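**Sekance 布製品取扱いシステム**
製品情報/導入をご検討の事業者の皆様へ
掲載内容は2020年5月16日現在のものです。

## 製品の概要

Sekance(セカンス)は、衣料品、リネン、テーブルクロスなど、形の定まらない布製品の取扱いを対象とした自動化システムです。作業者が手に持って使う教示用グリッパー、据付型のロボットアーム、位置合わせ用のマーカー板、および作業管理ソフトウェアによって構成されます。開発および販売はLerkside社が行い、実演と導入前の試験はPerkbergの作業拠点で受け付けております。

布製品の仕分け、広げ、吊り掛け、折り畳みといった工程は、長く人の手に委ねられてきました。同じ品番の製品であっても、置かれ方によって皺の寄り方や端の位置が異なり、あらかじめ定めた動作を繰り返す従来型の装置では対応が困難であったためです。本システムでは、熟練した作業者が教示用グリッパーで通常どおりに作業を行い、その動作の記録をもとにアームの動作を作成します。作業者がプログラムを記述する必要はありません。

本ページでは、機器の構成とあわせて、導入によって職場の作業がどのように変わるか、また何が変わらないかについてご説明いたします。設備をご検討の担当者様だけでなく、現場の責任者様、従業員代表の方にもお読みいただくことを想定しております。

## 機器の構成

### 教示用グリッパー

手持ち式のグリッパーです。先端で布の端をつまみ、持ち上げ、移動し、離すまでの一連の動作を記録します。本体にはカメラが組み込まれており、作業中の手元と周囲の様子が同時に記録されます。左手用と右手用の区別はなく、両手に一台ずつ持って使用することもできます。

握りの部分は交換式です。手の大きさや利き手、手袋の有無に応じて選択できますので、初回の教示の前に、担当者ごとに握りを合わせてください。合わない握りのまま長く使用すると手首に負担がかかります。

### ロボットアーム

据付型のアームに、教示用グリッパーと同じ形状の先端部を取り付けて使用します。人が教示に用いた先端とアームの先端が同形であるため、布のつまみ方や引き方をそのまま移すことができます。先端部の取外しと清掃は、現場の担当者が行えます。

### マーカー板

作業範囲の位置を合わせるための自立式の板です。アームを移設した場合、作業台を入れ替えた場合、または床の清掃などで板が動いた場合には、運転前に位置合わせをやり直します。作業中は板の前に物を置かないようにしてください。

### 吊り掛けユニット「Hung」

ハンガーまたは枠に布を掛ける工程のための追加ユニットです。本体には含まれません。縫製後の検品や、洗濯後の仕上げ前に布を一度吊るす工程がある事業所に適しています。折り畳みのみを行う事業所では不要です。

### 作業管理ソフトウェア

教示の記録、動作の選択、停止の履歴を管理します。画面表示は日本語および英語に対応しております。教示の記録には、作業者が自分で付けた名称と注記を残すことができます。

## 主な対象工程

| 工程 | 本体のみ | Hung併用 | 備考 |
|---|---|---|---|
| 積まれた布からの取出し | 対応 | 対応 | 一枚ずつの取出しに限ります |
| 端の検出と広げ | 対応 | 対応 | 薄手の透ける生地は事前試験が必要です |
| 折り畳み | 対応 | 対応 | 折り方は教示により変更できます |
| 枠・ハンガーへの吊り掛け | 非対応 | 対応 | 枠の形状をご提示ください |
| 汚れ・ほつれの判定 | 非対応 | 非対応 | 人による確認をお願いしております |
| 濡れた布の取扱い | 非対応 | 非対応 | 本体の仕様によるものです |

検品の判定は対象外です。お問い合わせをいただくことの多い項目ですが、汚れの程度や補修の要否は、納品先との取決めや製品の用途によって基準が異なります。本システムは判定を行わず、判断を行う方の手元に布を広げた状態で渡すところまでを担います。

## 導入後の職場における変化

### 作業の配分

導入前の布製品の作業では、一人の担当者が取出しから積上げまでを通して受け持つことが一般的です。本システムの導入後は、取出しと広げの反復部分をアームが受け持ち、担当者は検品、例外品の処理、教示、および運転の監視を受け持つ形になります。

作業の総量が直ちに減るとは限りません。導入初期には教示と確認のための時間が新たに必要となり、従来の作業と並行して行われるため、現場の負担は一時的に増加します。Lerkside社では、この期間に通常どおりの出荷量を求める計画を立てないよう、導入契約の前に書面でお願いしております。

### 身体への負担

前かがみの姿勢で積まれた布を引き出す動作や、腕を上げて布を広げる動作は、続けて行うと肩と腰に負担がかかります。反復部分をアームに移すことで、こうした動作の回数を減らすことができます。

一方、教示の作業には、同じ動作を丁寧に繰り返すという別の負担があります。教示用グリッパーには重量があり、素手の作業と同じ感覚で続けることはできません。教示は短い区切りに分け、担当者を交代しながら進めてください。

### 技能の扱い

布の扱いに慣れた作業者の動作には、本人も説明しにくい工夫が含まれています。端をつまむ前に一度布を浮かせる、重い側を先に送る、縫い目を避けて持つといった動作がその例です。教示用グリッパーによる記録では、これらを言葉に直さずに残すことができます。

このことは、作業者の技能が事業者の設備に移ることも意味します。記録の帰属、利用の範囲、退職後の取扱いについては、教示を始める前に事業者と従業員の間で取り決めていただく必要があります。Lerkside社では取決めの雛形をご用意しておりますが、内容は各事業所の規程に合わせて修正してください。雛形をそのまま使用することは推奨しておりません。

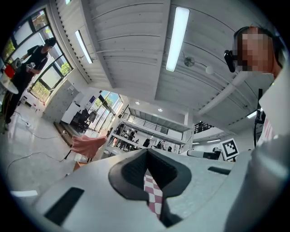 テグウェン・ヒューズ

教示は、生産設備を止めた静かな部屋で行うものとお考えになる方が多くいらっしゃいます。当方では、人が立ち働く場所でそのまま教示を行う方法を基本としています。上の写真では、手前に灰色のグリッパーがあり、その切欠きの向こうにピンクと白の格子柄の布が下がっています。中ほどには白い円筒形のアームとマーカー板があり、奥の中二階の下では、棚や機器のそばで大勢が作業にあたっています。

周囲に人がいる環境での記録には、動作の作成に際して利点があります。背景が一様な部屋で得た記録だけを用いると、実際の作業場へ移したときに、通行する人や日中の外光の変化によって布の端の検出が不安定になることがあります。窓のある作業場では、午前と夕方の双方で記録を取ることをお勧めします。

床の配線にも注意が必要です。写真の床にも黒いケーブルが通っております。教示中の作業者は手元の布を見て動くため、足元への注意が薄れます。常設の運転に移行する際は、配線を通路から外すか、覆いを設けてください。これは設置工事の完了検査における確認項目に含まれます。

## Perkbergにおける試験運用

Perkbergの作業拠点では、製品の出荷に先立ち、布製品の仕分けと折り畳みを日常業務とする担当者11名の協力を得て試験運用を行いました。使用した布製品は400点近くで、無地と柄物、薄手と厚手を含みます。

試験運用の目的は、処理の速さを競うことではなく、担当者が一日の業務の中で本システムをどのように使い、どこで使うのをやめるかを把握することにありました。以下は、その結果を踏まえて製品に反映した事項です。

- **停止操作の位置。** 当初、停止ボタンは制御盤の側にのみ設けていました。両手で布を持った担当者が盤まで移動できないとの指摘を受け、作業台の縁に足元から操作できる停止装置を追加しました。
- **注記の書き方。** 教示の記録に付ける注記は、選択肢から選ぶ方式から自由記述へ変更しました。担当者が現場で使う呼び名をそのまま残せるようにするためです。
- **再開の手順。** アームが布を取り落とした後に自動で再開する機能は、初期設定で無効としました。再開は担当者の確認操作によります。
- **音の通知。** 通知音は種類を減らし、音量を担当者側で調整できるようにしました。
- **柄物の布。** 格子や縞の柄では、柄の線と布の端が取り違えられる場合がありました。柄物については、無地とは別に教示を行う手順としています。

試験運用に参加した担当者からは、不満の声も寄せられました。アームの動作が遅く、隣で待つ時間が落ち着かないという意見は複数ありました。動作の速さは安全上の上限の範囲内で調整できますが、人が同じ台で作業する場合の上限は変更できません。待ち時間の扱いについては、検品や伝票の処理を同じ場所で行えるよう作業台の配置を見直すことで対応いたしました。すべての担当者がこの配置に満足しているわけではなく、以前の配置に戻した台もあります。

製品責任者のリディアン・パウエルは、試験運用の報告書に次のように記しています。

> 担当者が手作業に戻した場面の記録を、故障の記録と同じ重さで扱うこととした。手作業に戻す判断は、ほとんどの場合に理由があり、その理由は機器の側からは見えない。

この方針により、作業管理ソフトウェアには、手作業へ切り替えた際に一言を残す欄が設けられています。記入は任意です。管理者が記入を義務づける設定は用意しておりません。

## 担当者の育成

教示担当者の研修は5日間の課程です。機器の取扱いと安全に関する講習の後、受講者は自分の職場の布製品を持ち込み、実際の工程について教示を行います。Lerkside社の講師が用意した布を使うのは初日のみです。

受講の条件として、機械や情報処理に関する資格は求めておりません。布製品の作業経験のある方の受講を優先してください。管理者のみが受講し、現場の担当者へ口頭で伝える方法では、グリッパーの握り方や力の加減が伝わりにくく、再教示が多くなる傾向が見られました。

課程には次の内容が含まれます。

1. 機器の起動、停止および非常停止
2. マーカー板の設置と位置合わせ
3. 教示用グリッパーの調整と持ち方
4. 持込み品による教示と再生
5. 失敗した動作の見分け方と再教示
6. 先端部の取外し、清掃、交換
7. 記録の管理と、取決めの確認

研修を終えた担当者には、職場での役割として教示の時間を正式に割り当ててください。通常業務の合間に行う作業として扱われると、動作の更新が滞り、新しい品番が入ったときに本システムが使われなくなります。手当や職務区分の見直しについては各事業者のご判断によりますが、試験運用では、教示を担当する時間を勤務表に明記する方法を採りました。

## 記録と個人情報

教示用グリッパーのカメラには、手元の布だけでなく、周囲で働く人の姿が映り込みます。本システムでは、記録の保存に際して顔に該当する範囲を不鮮明にする処理を行います。処理前の映像は事業所内の機器にとどまり、処理の完了後に消去されます。

次の点は、事業者の責任において実施してください。

- 教示を行う区域と時間帯を、周囲の従業員にあらかじめ知らせること
- 記録への映り込みを望まない従業員が、理由を述べずに申し出られる窓口を定めること
- 教示の記録を、勤怠の管理や人事評価に用いないこと

最後の項目は使用許諾契約の条件です。作業管理ソフトウェアには、担当者別の処理数を集計する機能はありません。追加のご要望をいただいた場合も、お受けしておりません。

## 設置条件

アームは水平で、荷重に耐える床に固定します。フォークリフトの通路に面する場所には設置できません。作業台の周囲には、担当者が布を広げたまま横に移動できる余裕を確保してください。必要な寸法は現地調査の後に図面でお示しします。

電源は専用の回路をご用意ください。教示の期間中に限り延長コードの使用を認めておりますが、ほかの機器との共用は避けてください。空調の吹出し口が作業台に向いている場合、薄手の布が揺れて広げの動作に影響します。風向きの変更または遮蔽板の設置をご検討ください。

外光の入る作業場でもご使用いただけます。ただし、直射日光がマーカー板に当たる時間帯がある場合は、板の向きを変更するか、窓に覆いを設ける必要があります。

## 保守

日常の点検は担当者が行い、定期の点検はLerkside社の技術員が行います。日常点検の項目は次のとおりです。

- 先端部に糸くずや繊維が付着していないか
- つまみ面に摩耗や欠けがないか
- マーカー板に汚れ、反り、ずれがないか
- 足元の停止装置が正常に作動するか
- ケーブルの被覆に傷がないか

糸くずは、つまむ力の低下として現れる前に取り除いてください。起毛した生地を扱う事業所では、始業時に加えて休憩後にも清掃を行ってください。清掃には乾いた柔らかい布を使用し、溶剤は使用しないでください。

つまみ面の部品は消耗品です。交換の時期は生地の種類によって大きく異なるため、一律の交換周期は定めておりません。予備を一組、現場に保管してください。

## よく寄せられるご質問

**既存の作業台を使用できますか。**
表面が平らで、アームの動作で揺れないものであれば使用できます。丸形の台は、位置合わせの後に回転しないよう固定してください。

**導入により人員を減らすことを前提とした試算は提供されますか。**
提供しておりません。当方が提供する試算は、工程ごとの作業時間の配分に関するものです。配置の変更については、事業者と従業員の協議を経て決定してください。

**一台のアームで複数の品目を扱えますか。**
扱えます。品目ごとに教示を行い、作業管理ソフトウェアで動作を選択してください。異なる品目が混ざった山からの取出しは、現在の版では対応しておりません。

**担当者が交代した場合、教示をやり直す必要はありますか。**
必要ありません。記録は担当者の交代後も使用できますが、継続して使用する範囲は、事前の取決めに従ってください。

**Hungのみを購入することはできますか。**
できません。Hungは本体の制御装置から動作します。

## 導入の手順

お申込みの後、現地調査、布製品の見本による事前試験、従業員への説明会、設置、研修、並行運転の順に進みます。説明会の開催は省略できません。会場と時間は事業者にご用意いただき、Lerkside社の担当者が伺います。勤務時間内の開催をお願いしております。

並行運転の期間中は、従来の手作業をいつでも再開できる状態を保ってください。期間の長さは事前試験の結果により個別にお知らせします。

Perkbergの作業拠点での実演は予約制です。ご来場の際は、実際に取り扱っている布製品を数点お持ちください。現場の担当者様のご同行を歓迎いたします。10月に予定しているソフトウェアの更新では、柄物の布の教示手順が一部変更されるため、更新前に研修を受けられた事業所には改訂版の手引きをお送りいたします。

見積りのご依頼には、対象とする工程、布製品の種類、作業場の平面図、および現在その工程を担当している方の勤務体制を添えてください。ご提出いただいた資料は、見積りと現地調査の準備にのみ使用いたします。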